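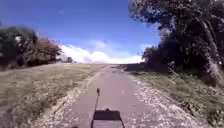 Biltell is a collection of driving examples recorded for training small outdoor robots to follow footpaths. It was compiled by the Nenomach project and is used mainly in imitation learning, in which a model is given camera images together with the steering and speed commands a person chose at the same moments. The current release, dated 2019-10-09, contains 1,571 recorded runs.

Collection

Each run is driven by an operator with a handheld controller. The robot stores what its forward camera sees and the commands it receives – nothing is labeled by hand afterward. Routes are short and many are repeated in both directions, at different hours, so that the same bend or slope appears under different light. The collection covers 54 routes, most of them at the Corrigan site, where paved paths with gravel edges pass through open grass. Asphalt and concrete surfaces are both included.

Operators are asked to keep to the middle of the pavement on most runs. In a smaller set of 218 runs, known as recovery runs, the operator lets the robot drift toward the gravel and then steers it back. Only the return is kept for training. Without such examples, a model trained on centered driving has little to copy once it has left the center, and small errors tend to grow.
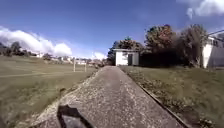
Gekgate, which trained its own path follower on the collection, reported that the recovery runs mattered more than the size of the main set, and asked that later releases include more of them on downhill stretches.

Format

Runs are stored as image sequences with a matching table of commands. Stops longer than 2 seconds are trimmed, except where the operator marked them as deliberate. Runs in which the controller lost its connection are kept in a separate folder and are not part of the total.

Limitations

Night driving and snow are not covered. Because routes were recorded repeatedly, random splitting can place near-identical images in both the training and test sets – the release notes recommend splitting by route.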